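How Do You Plan for a Robot?

Suppose a kitchen wants a robot that can cover plates of food with plastic wrap. Someone has to decide what to buy, how much to spend and what to buy first. At a small company named Celtent, that person is Marion Gunn.

Marion starts with the job. What will the robot pick up? Soft food and stiff plates need different kinds of care. Plastic film is harder still. It sticks to itself, it wrinkles, and it has to be cut.
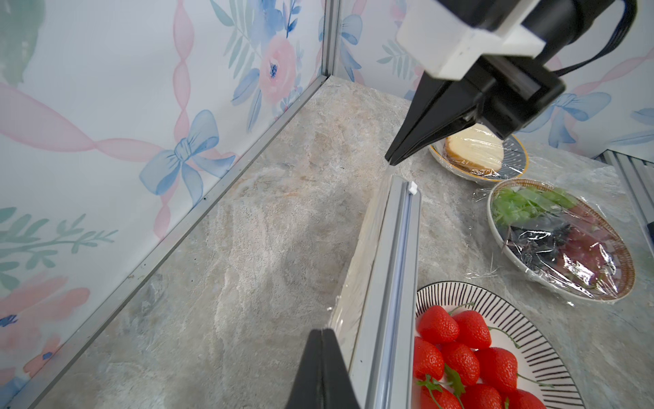
Strawberries, a plastic wrap dispenser and two plates of food under film.

Next comes the question of arms. One arm costs less, and it takes up less room. But wrapping a plate is often a job for two hands - one to hold and one to pull. Marion wrote down two arms in her plan. 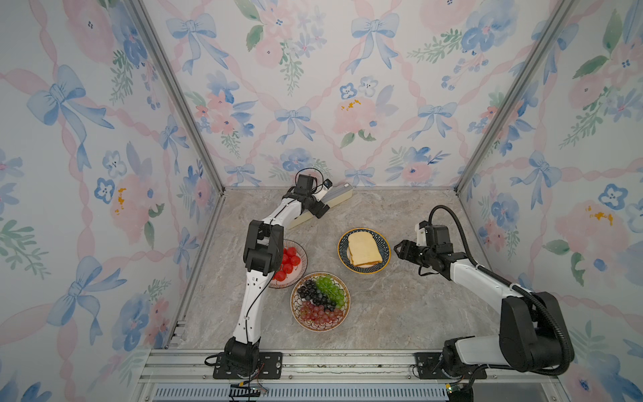 Two arms also means buying two of many other things. Each arm needs a gripper, a mounting plate and cables. Each one needs space to swing without bumping the other. Marion drew the table on paper and marked how far each arm could reach before she ordered anything.

Then she made a budget. A budget is a plan for spending money. She split hers into 10 parts. The arms were the biggest part. Smaller parts paid for the table, the cameras, spare fingers for the grippers, and food to practice with.

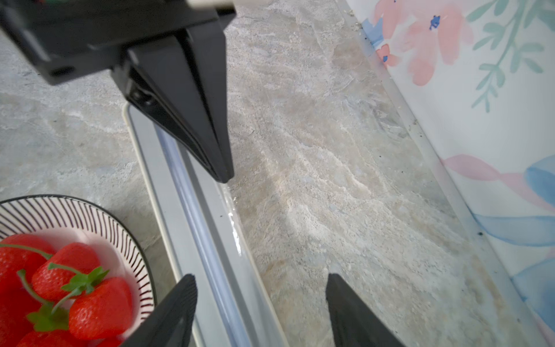
Why buy spare parts before anything is broken?
Parts wear out, and some take a long time to arrive. Fraser Semple, who fixes the robots at Celtent, asks for three spare sets of gripper fingers with every order. If a finger cracks on Monday, he can change it the same day.

Time goes in the plan too. Marion allowed 24 weeks from the first order to the first full day of work. Setting up the arms, testing them and teaching people to use them all fit inside that time.

People sometimes forget the small costs. Cleaning is one. Food leaves crumbs, so the plan needs money for cloths and brushes and a few minutes at the end of each day to use them.
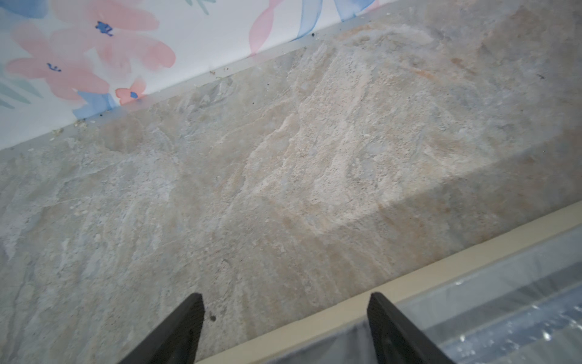 Crumbs and specks collect along the bottom of the wall.

Try making a plan of your own. Pick one job at home, such as setting the table. Write down what a robot would need to hold, where it would stand, and which parts you would buy first. Put a line at the bottom for spare parts.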